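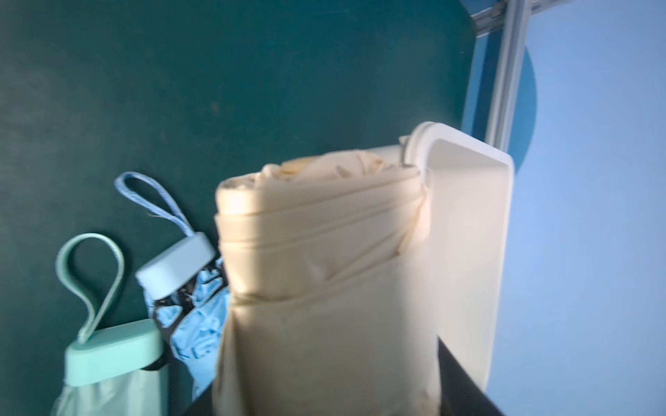 Free umbrellas to borrow at Cellville library

Visitors caught out by the rain in Cellville can now borrow a folding umbrella from the town library, under a scheme that opened on 21/04/2026.

The umbrellas are kept at the front desk and can be taken out by anyone, with or without a library card. Borrowers leave a first name and a phone number and are asked to bring the umbrella back within three days. There is no charge and no deposit.

The library has 70 umbrellas to lend. Most were left behind on buses on the Ojala line and never claimed, and a further 20 came from residents after an appeal in the local paper. All of them are the compact kind that fits in a handbag or coat pocket.

Kourosh Alipour, who runs the desk, said 33 went out in the first week – more than he had expected for a dry spell.

"People see the forecast and take one just in case," he said. "We've had almost all of them back. One came home with a shopping list tucked inside it, so if you're missing that, we have it too."

Returned umbrellas are opened and left to dry in the back corridor before they are rolled up and put out again. Any with a bent rib or a torn canopy are set aside for the repair table at the Tastorel hall, which meets in the library's reading room while the hall roof is being mended.

A second lending point is due to open in May at the Flandura swimming pool. Umbrellas borrowed at one place may be returned to the other.

Donations of folding umbrellas in working order can be handed in at the library during opening hours. Full-length umbrellas cannot be accepted – the drawers are too short.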